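Working Papers > Currency and Trade > Forward Contracts and Small Importers > Section 4

4. Timing of Forward Contracts Among Small Importers

4.1 Background to the section

The previous section dealt with the size of the hedge, meaning the share of a foreign currency invoice that an importer chooses to cover with a forward contract. The present section deals with its timing. A firm that has decided to cover an invoice must still decide when to call its bank or broker. It may do so on the day the order is placed, on the day the invoice is received, or at some later point before payment is due. Each choice leaves the firm exposed to the exchange rate for a different length of time.

Earlier work on this subject has mostly used the accounts of large companies, where a treasury desk makes the decision under a written policy. Small importers seldom have either a desk or a policy. The owner or the bookkeeper often places the contract, and other duties may come first. For this reason the delay between order and contract should be studied as a matter in its own right.

4.2 Data and method

The data come from the client records of Jaramillo, a currency broker, and from a survey of the same clients carried out by Cotley. After firms with missing due dates were removed, 408 importers remained. Together they placed over 3000 forward contracts during a period of 48 months. Each contract was matched to an invoice by amount, currency, and due date. Where more than one match was possible, the contract was left out of the sample.
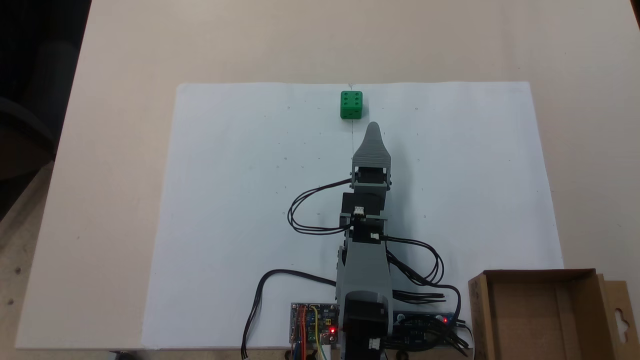 Delay is measured in business days from the date of the purchase order to the date of the contract. Spot rates are taken from the Nenus daily series, using the rate recorded at 4 p.m. local time. Contracts placed after that hour are assigned to the next business day. A small number of clients placed standing orders that were filled only when the rate reached a set level. These were kept in the sample and marked with a separate variable, as the date on which such an order is filled reflects the market as much as the decision of the firm.

The main regression relates the length of the delay to the change in the spot rate since the purchase order. Control variables include the size of the invoice, the currency, the number of days until payment, and whether the firm had used a forward contract before. Errors are grouped by firm. A second version of the model adds a term for the season, given that many importers of household goods place their largest orders in August.

4.3 Invoices considered together

The model as described treats every invoice as a separate decision. Many firms do not work in that manner. An owner with several payments due in the same currency may wait until the total is large enough to justify a call to the broker, and a firm that also sells abroad may set its receipts against its payments before covering the balance. The timing of a single contract then depends on invoices that appear elsewhere in the records.

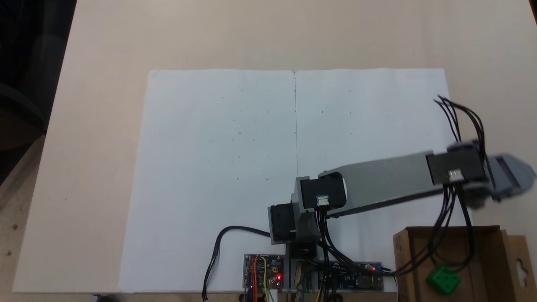
To account for this practice, open invoices and expected receipts were arranged by currency and due date for every firm. A position was then treated as covered only to the extent that the net amount had been covered. The layout is a simple one and could be drawn by hand on a sheet such as the one in Figure 2, where a line down the center separates a left half from a right half and faint pencil dots form loose rows and columns. Receipts would be entered on one side and payments on the other, with a row for each due date. Amounts that fall in the same row offset each other directly. Amounts in nearby rows offset each other only in part, and the firm remains open to a change in the rate between the two dates.

Netting reduced the measured exposure of firms with foreign sales and left that of other firms unchanged. It also altered the reading of several long delays. Contracts that had seemed late when matched to a single invoice were often placed soon after the net position of the firm had grown. The results below are therefore given on both bases, and any difference between them is noted.

4.4 Results

On the single invoice basis, delay is longer when the home currency has strengthened since the purchase order. Firms that have seen the rate move in their favor tend to wait. When the home currency has weakened, the pattern is less regular - some firms cover at once, while others appear to hold out for a recovery. The difference between the two groups is related to experience. Firms with an earlier forward contract on record were more likely to cover soon after an adverse move.

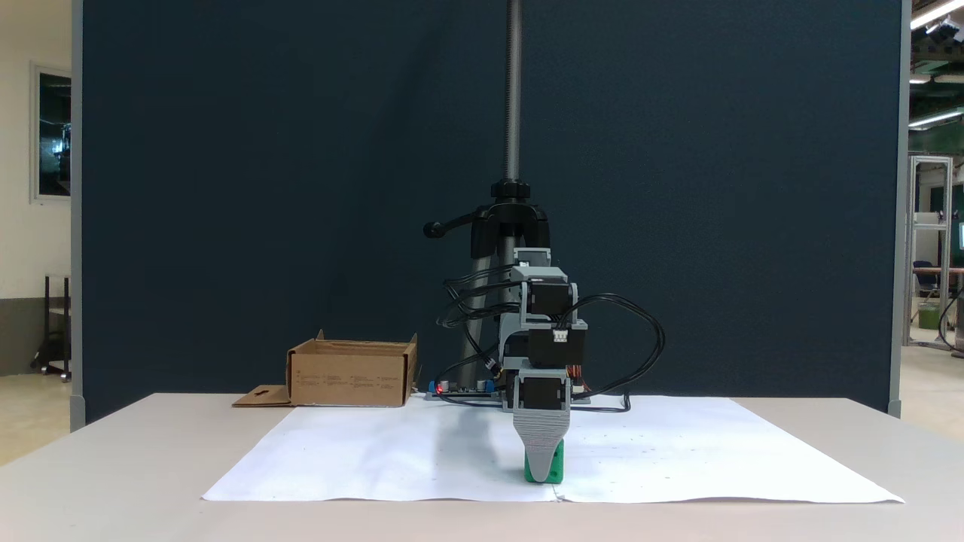
On the net basis the effect of a favorable move remains but is weaker. Part of the waiting found in the first model can thus be put down to the grouping of invoices and should not be read as a view on the direction of the rate. The seasonal term is small in both versions. Invoice size has the expected sign, with larger invoices being covered earlier.

The survey answers agree with these findings in general terms. Many respondents said that they had no fixed day for reviewing open payments. Those who did name a fixed review day had shorter delays, although the question was not put to clients who joined after the survey had closed.

4.5 Limits of the data

The sample contains only clients of one broker, and contracts placed with banks are not observed. A firm that divides its business between the two would seem less fully covered than it is. The matching rule may also favor firms with few invoices, where a unique match is easier to find. A check against the Gelow register of trade credit, limited to firms that appear in both sources, did not change the sign of the main result. The costs of delay are taken up in Section 5, where the rate obtained on each contract is compared with the rate available on the date of the order.

Contact: Bontu Araya, Currency and Trade Working Papers | Copyright the author. All rights reserved. | Back to top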